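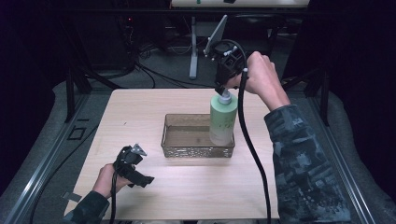
Datudley Handheld Collection Team, Nornport bench

Section 6: When the jaws slip, or won't let go

If you came straight here from the quick start, hi! You've probably got a pair of handheld grippers, a session half done and a right-hand unit that's misbehaving. I wrote this section after a bad Friday when I lost most of an afternoon's recordings to one loose screw, so it's longer than the others. Read the cautions before you pick up a screwdriver.

I use the bottle-and-tray task for all the checks below. It's the one we run most, and a tall bottle gripped by its cap shows up a weak jaw faster than anything else I've tried (a flat box will hide the problem for days).

CAUTION: Keep your fingertips out of the jaws whenever the cable is connected. Letting go of the handle does not always open them. That's the fault you're chasing!

CAUTION: No glass bottles for fault checks, please. Leave the bottle empty too.

6.1 What the fault looks like

There are two versions, and they tend to get reported as the same thing.

Slip: the jaws close, you lift, and the cap slides down through them or the bottle swings to one side. The log shows code 418.

Stick: the jaws close fine and then stay closed after you relax your hand. No code at all on the older firmware, so write down the time yourself. I use a pencil and the back of the session sheet.

If you get both in one session, skip to 6.4.

6.2 Before you take anything apart

1. Stop the recording on both sides, left and right. If you only stop one, the two files won't line up later and Gitau will come and find you.

2. Put the bottle down before you do anything else. Lower it until the base is flat on the tray, then relax your hand slowly. If the jaws are stuck, keep holding the gripper and go to step 3 with the bottle resting on the tray.

3. Unplug the cable at the bench end. Don't pull it out at the gripper, the socket there is only held by its solder and I've already replaced one.

4. Follow the cable back with your eyes. It should hang in an easy curve with no pull on the handle. If it's caught under the board or under your foot, free it, plug back in and try the lift again. I'm a little embarrassed by how many of my slips ended at this step.

5. Check that the phone is seated firmly in its mount. A phone that rocks will make a good grip look like a bad one when you play the video back.

Note: a sleeve cuff can get in between your hand and the handle and stop the squeeze short. Push it up your arm and try again. Pendo Waweru spotted this one, after I'd spent an hour blaming the jaw pads.

6.3 Fixing a slip

1. With the cable unplugged, squeeze the handle and look at the jaws from the front. They should meet evenly along the tips.

2. If one jaw sits lower, snug up the pivot screws a quarter turn each. Stop as soon as you feel resistance. The body is plastic and it will strip.

3. Wipe the pads with a dry cloth. No solvent, it turns them shiny and then you really will have a slip.

4. Plug in, zero the gripper from the Bayram menu with the jaws fully open, and lift the bottle by the cap. Hold it just above the tray while you count slowly to ten.

5. Do that lift three times. If it slips once, swap the pads.

Pads are rated for 2,000 closes. The pair that failed on me had done 1,216, so don't treat the rating as a promise.

6.4 Fixing a stick

1. Unplug the cable and leave it unplugged for this whole part.

2. Ease the jaws apart with a plastic pry tool. Never use a metal one, and never your other gripper (yes, I tried it, and yes, it left a mark).

3. Work the handle slowly. A gritty feel means something is in the linkage, so blow it out with the hand bulb and work it again.

4. If it moves freely, plug in and watch the jaws through a few empty closes before you go near the bottle.

5. If it sticks again, tag the gripper and put it on the Groltdale repair shelf. Please don't "just finish the session" with it. I did, and that's how I got a pinched thumb and a pile of takes we had to throw out.

6.5 Cleaning up the recordings

Mark every take from the last good lift onward as suspect, left-hand files included. Gitau Makokha goes through the suspect folder and decides what stays. Put the fault code or your written time in the notes box, plus which gripper it was. "Right one acting weird" is what I wrote the first time, and I got it sent straight back to me.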